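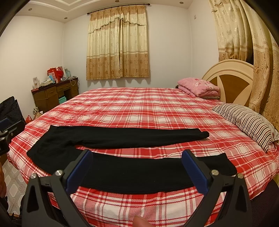

TRARNACH, September 26, 2026 — Laundry folding is where the next round of equipment money will go at Gradeck, the small home-help robotics company that has been teaching its machines to handle clothes. The company has settled on a plan to buy 30 more hand-held grippers, which would bring its total to 73, and it hopes to have every one of them out in people's homes by January.

Waqas Sial, who looks after purchasing, spent a good part of the summer going back and forth over whether to put the money into one more robot arm or into the hand-held tools, and he is happy to tell you all about it if you have a little time. The tools won in the end. A person can carry a pair into an ordinary bedroom, lay a pair of black trousers out on the bed and get to work, with the blue finger pads meeting the cloth much as they would on the arm.

"I do love a new robot, I really do," Sial said, laughing. "But we have 19 homes signed up and families who have been so kind about letting us in, and I'd hate to tell them we ran out of grippers."

The order is going to Kirine, which also supplied the earlier sets. Spare pads were a sticking point for a while — they had been left out of last year's budget altogether — and this time Sial has put in for 100 of them, along with extra pivot pins and a proper case for each pair. Bukhari, the repair shop across town, will handle upkeep under a separate agreement that still needs a signature.

The arm hasn't been forgotten, either. Gradeck plans to look at prices again once the new grippers are paid for, and Sial already has two quotes sitting in his desk drawer.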